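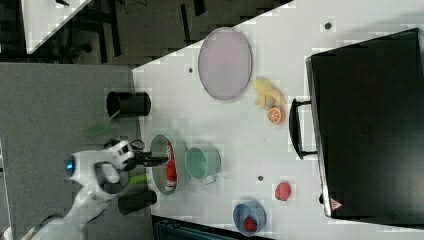 Entry by Bożena Duda. Checked by Lech Urbańczyk. Last revised 25 October 2021

Table clearing (robotics) is the task of getting things off a table and into wherever they belong, done by a machine. Most people learn it by the age of six and spend the next decade avoiding it. Robots are willing but slow.

The usual test setup has one arm, a two-finger gripper and a mixed lot of bowls, cups, utensils and food. A long object lying in a round bowl is a common sticking point, as the fingers have to close on it without catching the rim. Cups tipped on their sides are another. Flat spatulas are disliked by everyone in the field.

In the Wunera trials, held in March, an arm running the Pakier software was given 60 objects to put away. It managed nearly all of them, at a pace its authors called "steady." Two bowls were put away with the fruit still in them, and the scoring rules had to be rewritten to say whether this counted.

Drummond, a rival method, plans the whole table before moving anything. Critics note that a person could have finished by then and gone to bed.

Washing up is generally treated as a separate problem. See also: Laundry folding; Clekgate.

Comments (2)

Wanda Gajewski: Steady is what my mother called my brother too. He never cleared a table either.

Zbigniew Wróbel: The rules were rewritten twice. Please correct.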